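Week 4 handout: Public housing murals and who pays for them

Share 16 | Comments 3

So last week we got stuck on a question from the back row, and I promised I'd start with it. If a city pays for a mural, is it still art or is it an ad for the city? I don't think you can answer that in general, so I'm going to use one case all the way through.
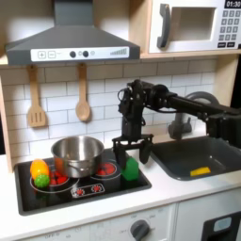 The case is the Zakville estate, and if you did the reading you know the basics. There were 288 apartments in long low blocks, and the council wanted a painted wall at the end of every block. The job went to Bergþóra Arnardóttir, who had never worked on anything larger than a stage backdrop (she says so herself in the interview, page 90 of your packet). She had one May to get the first wall up before the opening speeches.

What she was told to paint: workers, families, bread, sunshine. What she painted was the ferry line. If you look at the sketches you'll find the same queue of people over and over, in coats, holding bags, waiting. The council loved it! They read it as a picture of a busy, growing town. The tenants read it as a picture of a ferry that was always late, and both readings have stuck around ever since.

Please write this bit down, it comes back in the essay. A patron controls the budget and the wall, and usually the subject on paper. How people read the thing once they're walking past it twice a day with groceries is much harder to control.

The other name you need is Þröstur Ragnarsson, the architect. He hated the murals and wanted bare concrete. His letters to the council are very funny and pretty rude, and I've left them in the packet uncut. Notice that he never complains about the politics, only about the color — he calls the yellow "custard" four times in one letter.

Compare this with the Hjaltested tram stops, which we'll get to next time. Same council, same pot of money, but there the artists were picked by the riders. I go back and forth on whether the results are any better. Come with an opinion.

For next week: read the Ragnarsson letters, and find one publicly funded picture on your own route to school or work. One page on who paid and who looks at it. Messy is fine.

Comments

flikov_reader: The ferry queue is my grandmother's favorite thing in the whole town. She swears she's the one in the green coat.

Jidton Jen: Is the one page single or double spaced?

M.: Team custard.

We use cookies to remember your settings. Accept | Manage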